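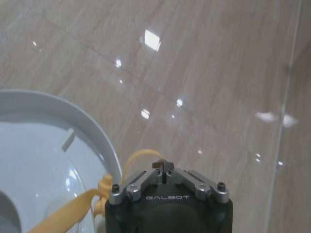
I'd been meaning to get to the open house at Grella Abbey for years, and this April I finally gassed up the car and went. It's a small Benedictine house out past Ivevska, at the end of a gravel road that goes on a lot longer than the map suggests. The doors open at 9, but the brothers had Lauds first and anybody was welcome to sit in, so I did. I'm a choir person (second alto, mostly loud) and I love seeing how other people sing the psalms. They go slowly, with a long pause in the middle of every verse, and I came in early at least twice. My mind did wander a little during the reading, I'll admit, but the psalms pulled me back.

After that they split us into groups. Mine started in the church, which was finished in the sixties and looks plain until the sun comes through the east windows. The organ has 1,176 pipes, and the brother showing us around let a boy from our group press the lowest pedal. You feel it in your shoes! There's a side chapel too, with a lovely old icon that came from a parish in Munshi when it closed, and people had left so many slips of paper in the prayer basket that the lid wouldn't shut.

Next came the library, where I could have stayed all day. They have 327 hymnals, some of them in languages the brothers can't read, and we were allowed to handle the ones on the long table. I found the tune we use for Advent with completely different words.

Lunch was soup and bread in the guest dining room, four dollars in a jar by the door. They told us they'd fed roughly 700 people at last year's open house and ran out of bowls. I sat with a couple who had driven over from Zomum and are thinking about a weekend retreat. The guest rooms looked simple and comfortable, though the walk up from the parking lot is steep, so ask about the lower building if your knees are like mine.

I stayed for Vespers and got the pauses right this time, or most of them. I bought two jars of their plum jam on the way out, and one is already gone.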